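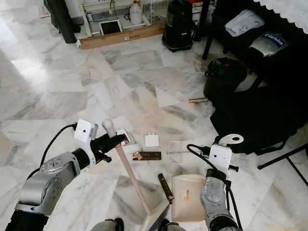 Tharushi Sikder, contributing writer

FLOOR CONDITION

The lease on the second level at Nurnlow required the floor to be returned in swept condition. The word was defined in an appendix. Swept condition meant that no loose item longer than 2 millimeters remained on the stone, and that any item collected had been offered to its owner before disposal. Dilruba Wanigasekara had read the appendix when she took the job at Khondokar, and again on the stairs.

The floor was white marble with gray veins. Gray veins are a problem in sweeping. A hair lying along a vein can't be seen from standing height, and clear plastic can't be seen at all unless the light comes from the side. Dilruba put her cheek near the stone and looked toward the window. There was a clear rectangle near the white card, the kind of thing that covers a label. She marked it on the form as Plastic, transparent, one.

Gwilym James had rented the level for six years. He had agreed to be present until four o'clock and was sitting on the windowsill in his coat.

"The card," she said. "White, square, with a tab."

"What's on it?"

"Nothing on this side."

"Then no."

She wrote Declined. The form had a column for it.

The broom was a hand broom with a long pale handle. Its bristles were a purple that had mostly gone to gray. The dustpan was cream plastic and still had its label, orange and white, stuck to the surface where the dirt was supposed to go. Labels in that position raise an edge and hold back fine material. The procedure was to push past the label in a single stroke, then lift the lip of the pan before drawing the broom away. Dilruba had worked this out over 31 floors. Her supervisor, Nandi Molefe, used a different stroke and left a line of dust every time, and initialed the form anyway.

"Stick," she said. "Dark brown, flat. Gold markings."

Gwilym didn't answer. She waited the ten seconds the appendix allowed, then asked again.

"There should be two," he said.

"There's another by the broom. The tip on that one is copper."

"They're not a pair. People always thought they were a pair." He looked at his hands. "Anoma bought the one with the gold at a stall outside the Zulach building. It was supposed to be for sealing letters. I don't think it was. It wouldn't melt."

"And the other one?"

"The other one did the same job."

She left both boxes blank and moved on, which was permitted if the item was returned to before the end of the inspection.

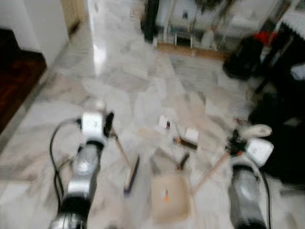
Marble floor with hand broom and dustpan.

The small brown cylinder had come to rest on its side above the pan. One end was darker than the other. It might have been a cork. Cylinders are swept last because they roll in front of the bristles and carry no dust with them. She held the broom flat and let it stay where it was.

"Did Ms. Mollah want to attend?" Dilruba asked. The name Anoma Mollah was second on the lease. The question was on the form too, near the bottom.

"She was sent a letter."

"Did she reply?"

"She returned her key. It came in October, in an envelope with 200 in cash for her half of the cleaning. I thought that was high."

"The charge is 190."

"So she's owed ten."

Dilruba wrote Refund, co-tenant, 10. There was no column for it, so she used the margin. A small card with a dark red-brown spot lay a short distance from the plain one. She asked about the spot. Gwilym said it could be tea, or it could be the Falteter varnish they had used on the shelves the first winter, when the windows had to stay open for a week and they had both slept in hats. He asked her to bring it over. She did. He smelled it, and turned it over, and smelled the other side.

"Tea?" she said.

"I can't tell."

"I have to put claimed or declined."

He held it by the corners. Outside a truck was reversing and she waited for it to finish so that she could hear him, although he hadn't spoken.

"Claimed," he said.

She wrote it down and went back for the sticks. He took the one with the copper tip. The one with the gold markings he asked her to put in the envelope with the ten, if that was allowed. She checked the appendix. Items could be forwarded to a co-tenant at no charge up to a weight of one pound.

It was three forty. She set the pan down and began again from the window side, with the light low across the stone.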